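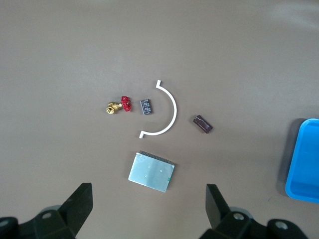
Posted by Sharada Naidu on 2023-09-20
Filed under: work, machines

My sister asked me at dinner when she can buy something that unloads the dishwasher. I get asked this a fair bit because I work near robots, and my answer keeps changing, so I thought I'd write down where I'm at.

I spent 19 years in stores and kitting before I moved to my current job at Plornen. Kitting is putting the right bits in the right tray so the person doing assembly doesn't have to go looking. It is a chore in the same way the dishwasher is a chore. You pick a thing up, work out what it is, and put it where it lives. Most of my opinions about household robots come from watching an arm try to do that with a blue tray and a handful of mixed parts.

The short version is that picking up is mostly fine. Knowing what to do with the odd ones is still hard. A brass valve with a red handwheel has plenty to grab, but grab it by the wheel and the body can swing. A chip lying flat on a table gives you next to nothing to get hold of. I'd slide it to the edge with a fingertip and catch it, which I've done thousands of times without thinking about it. Two flat fingers have to come at it some other way.

People assume the big heavy parts are the hard ones. At Stimholm, where I was before, we had a machine that moved 50 kg drums all day and never gave us any grief. The same firm trialled a small arm for sorting fuses and gave up in November.

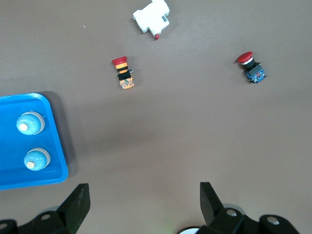
Red push buttons on the bench, and two light-blue round parts in the tray.

Push buttons are a good middle case. They're chunky and there's a decent body to hold. The trouble is that they lie any old way, and two that do much the same job can look quite different from the collar down. A new starter sorts that out in a morning. With the software we use, Plotura, you show it a lot of goes at the job and it gets better at that job. I logged 558 attempts on one set of parts over a few weeks and 401 of them I'd have been happy to send to assembly. That's a lot better than I expected, and it's nowhere near good enough to leave alone. If a person on my old crew got that many wrong we'd have had a chat.

The other thing is speed. I can clear a small bench while the arm is on its second part. That matters less than you'd think in a factory, where it can plod along after everyone's gone home. It probably matters less at home too. I wouldn't care if the dishwasher took three hours to unload so long as the glasses were whole.

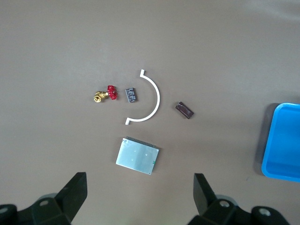
What I'd want before I paid for one is for it to cope with something it hasn't met. A kitchen drawer is all one-offs. There's the garlic press, the lid that fits nothing, the bit that came off the blender. At work we at least know what's on the parts list. My mate Espinoza reckons that gap will close quicker than I think, and he's been right before, though he also bought a robot mower that lives in the shed.

So I told my sister to keep unloading it herself for now. Shop floors will get there first, on jobs with a fixed list of parts and someone nearby to fix the mistakes. I'll have another go at the small flat parts next month and put the numbers up if they've moved.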